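Stop Throwing Out Clothes That Can Be Fixed

The repair counter at the Clasham branch library closed in February. It had run out of a side room for four years, open in the evenings from 6 until 8:30, and it took in anything made of cloth: coats with dead zippers, jeans worn through at the thigh, sweaters with moth holes. The town paid for the room, the thread and one part-time mender. The cost last year was $3,325. The council decided that was money it could no longer spend.

I think the council was wrong, and I think most of the people who shrugged at the decision were wrong too.

Start with the number of items. The counter's own log, which anyone could read because it hung from a nail by the door, listed 1,621 repairs over its life. Some of those were buttons. A button is a small job, but a shirt missing one at the collar tends to stay in the closet, and after a year it goes in a bag for donation or in the trash. The person who owned it buys another shirt. Anyone who has cleaned out a closet before a move has met these clothes.

The usual argument against public repair is that clothes are cheap now. A sweater at the Zuletti outlet off the highway was $42 when I looked last winter, and an hour of skilled mending can come close to that. On those terms it makes little sense to fix anything. I understand the argument, and I have acted on it myself more than once.

But the price on the tag leaves things out. The new sweater is thinner than the old one. It will pill under the arms by spring and lose its shape at the cuffs not long after. The old one was knit from better yarn and had one hole in it. Given the choice, I would take the old one with a darn at the elbow, and I suspect most people who have worn both would say the same.
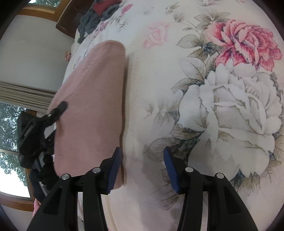 There is also the matter of knowing how. My grandmother could turn a collar and reknit a heel. My mother could hem and sew on a patch. I can do a button, badly. That is a steep drop in three generations, and it happened while we were all in school for longer than any of our ancestors. The mender at Clasham would show you the stitch if you asked, and plenty of people did ask. I learned there to wash wool cool and dry it flat, and to store knits folded on a shelf, where their own weight won't stretch them. I was well past forty at the time.

Some will say this belongs to private business. Lirklow had two tailors when I moved here and has one now. He does suits and wedding dresses and turns away knitwear, and I don't blame him. The small jobs don't pay his rent. They are exactly the sort of work a town can carry at low cost, the way it carries a tool library or a seed swap.

Escobar, twenty minutes up the road and no richer than we are, kept its repair evening by moving it into the high school sewing room and charging a few dollars per item. Students help with the simple work. I went once with a cardigan and waited most of an hour, and the line was still long when I left. Clasham has a high school too, and its sewing machines are sitting under dust covers.

The council takes up the library budget again before summer. It should put the counter back, with a small fee if it must, and it should keep the same hours so that people with jobs can get there.

Related
Why the Lirklow bus should run past nine
What the tool library lends, and what comes back broken
Letters: readers on the Clasham library cuts
A short case for teaching sewing in seventh grade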